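4. Reading the success stories

4.1 What the accounts leave out

Most of what is known about women who leave closed religious communities and go on to college comes from the women who finished. Their stories appear in program newsletters, fund-raising letters and memoirs, and they tend to follow one line: a hard childhood, an early sign of a strong will, a break with the group, a degree. We have no reason to think any of these accounts are false. Our doubt is about what they can be used to show.

The Iluma bridge program in Justville is a good place to test this. Its published profiles name "grit" or "inner strength" as the cause of success in nearly every case, and later reports to the Shen Fund repeat the claim as a finding. When we interviewed 40 women who had entered the program, including 20 who dropped out before earning any credits, we heard the same early stories from both groups. Women who left the program after one term also described themselves as outspoken children. They too had hidden library books, argued with fathers and older brothers, and been punished for it. If a strong will in childhood leads to a degree in adulthood, it should show up less often among those who did not get one. In our interviews it did not.

A second problem is timing. The program collects its profiles at graduation, when a woman has every reason to see her life as leading up to that day. Haiyan Yao, who coded the transcripts, noted that the graduates we spoke with long after their ceremony gave looser accounts than the ones printed under their names. Several gave more credit to a sister who watched the children or a landlord who let the rent slide. One said of her own profile, "It's me, but I sound a lot more sure than I was."

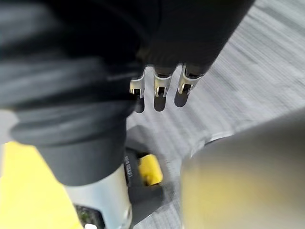
4.2 Child care, transport and papers

We then looked at the plainer parts of the interviews. Three matters came up again and again: who minded the children during class, how the student got to campus, and whether she had the papers needed to enroll. Many of the women had been taught at home and held no school records of any kind. Some had no birth certificate and had to apply for a late one, a process that could eat up a full term.

On each of these points the two groups sounded different. Women who finished usually had a relative or friend outside the community before they left it. Women who dropped out usually did not, and they relied on the program's own child care room at the Arndale campus, which closed before evening classes ended. One mother described walking out of the same algebra class early each week until she stopped going. She had written in her intake essay that she would "never quit on anything again." The essay was later quoted in a brochure. The fact that she had left was not.

We don't want to put too much weight on this contrast either. The women who dropped out were harder to reach, and those who agreed to talk may have been the ones with the clearest complaints. An outside friend may also be a sign of something else, such as a less strict household or a later marriage. With a sample of this size we can't pull these apart, and we are wary of anyone who says they can. 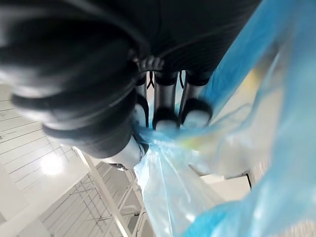

Figure 1. Robotic hand gripping the gathered neck of a translucent blue plastic bag.

4.3 Does the language of resilience do harm?

Program staff argued that even if the word explains little, it helps. Students like to hear that they are strong, and donors respond to it. The first part of this may be true for some. But 9 of the women who dropped out told us they had not gone back to ask for help, and most of these gave a version of the same reason: they thought that needing help meant they had failed at the one thing they had been praised for. That is a small number of people, recalling a bad time, and we would not build a policy on it. It is still more evidence than we were able to find for the claim that the praise works.

The donor argument is harder to answer with our data. Iluma did not share its giving records. We were shown one letter from a donor who had been moved by a graduate's story and asked that the gift be spent on "speakers and mentoring." The child care room kept the same hours the following year.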